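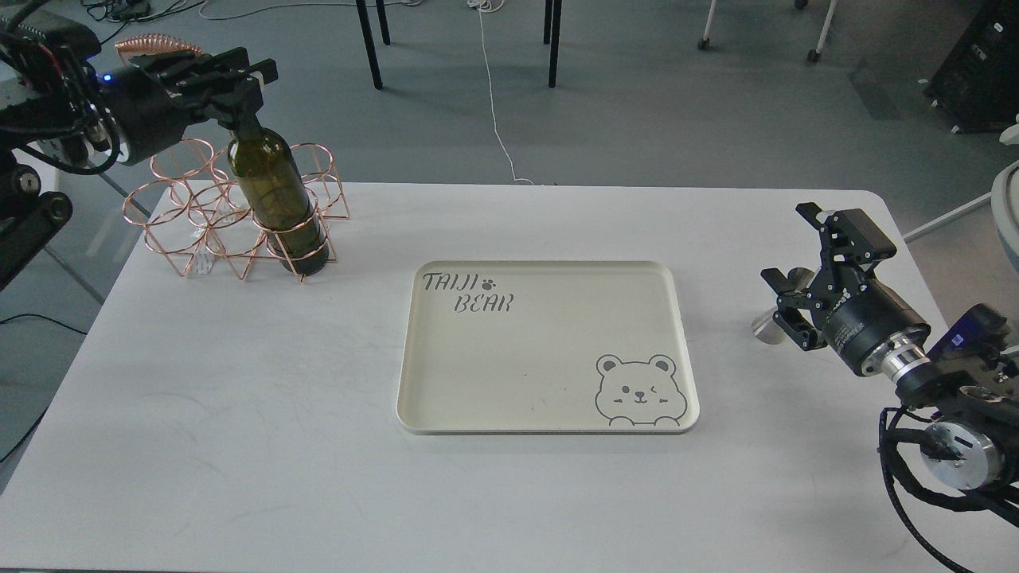 Blended Fuel Storage and Transfer: Pre-Acceptance Inspection
Site: Gallura fuel farm, north side
Operator: Vumora
Inspector: Gillespie Pollock
Date: 12 Dec 2020

Scope: receipt, storage and hydrant transfer of jet fuel containing a synthetic component. Covers tank 4 and associated pipework. Refueling vehicles are inspected under a separate sheet.

Key: S = satisfactory, M = minor finding, A = action required before next receipt, N/A = not applicable

1. Documents

1.1 Certificate of quality held for each batch: S
1.2 Blend ratio stated on certificate and within site limit: S
1.3 Batch traceable from blending point to receipt tank: M
Comment: Two receipts from the Dremus terminal carry the batch number in handwriting only. The numbers match the release notes. Ask Dremus to print the number on all paperwork.
1.4 Records indexed and retrievable: S

2. Receipt

2.1 Grade markings on unloading couplings legible: S
2.2 Bonding cable continuity tested: S
2.3 Settling time logged before sampling: A
Comment: Log gives a start time but no end time for the October receipts. Site procedure calls for 45 minutes. Compliance cannot be shown from the record. Add an end-time column and have the operator sign each line.
2.4 Visual check, clear and bright: S
2.5 Density at receipt compared with certificate: S

3. Tank 4

3.1 Floating suction moves freely: S
3.2 Low-point drain accessible and capped: S
3.3 Vents clear, screens intact: M
Comment: Light corrosion on east vent screen. Replace at next scheduled entry.
3.4 High-level alarm tested: S
3.5 Internal coating report on file: S
Comment: Coating supplier Zein has confirmed in writing that the product is suitable for the blend. Letter filed with the coating report.
3.6 Tank contents placard shows current grade: A
Comment: Placard still shows the grade held before changeover. Replace.

4. Filtration and seals

4.1 Differential pressure recorded daily: S
4.2 Filter elements within service life: S
4.3 Seal material compatible with low-aromatic fuel: M
Comment: Nitrile seals that have been in conventional fuel can shrink when aromatic content drops. No weeping at 9 flanges checked. Recheck the same flanges after the next blend receipt and record torque.
4.4 Sump sample taken under pressure: S

5. Emergency equipment

5.1 Emergency stops tested, 100 percent of stations: S
5.2 Spill kit stocked and sealed: S
5.3 Foam concentrate in date: S
5.4 Contact list posted at control hut: M
Comment: Terminal night number is out of date. Correct copy supplied to shift lead during visit.

Result: Conditional. Items 2.3 and 3.6 to be closed before next receipt into tank 4. Evidence by photograph or scanned log page is acceptable. Minor findings carried to the next routine inspection.

Signed: G. Pollock
Copy to: Vumora operations, Dremus terminal (item 1.3 only)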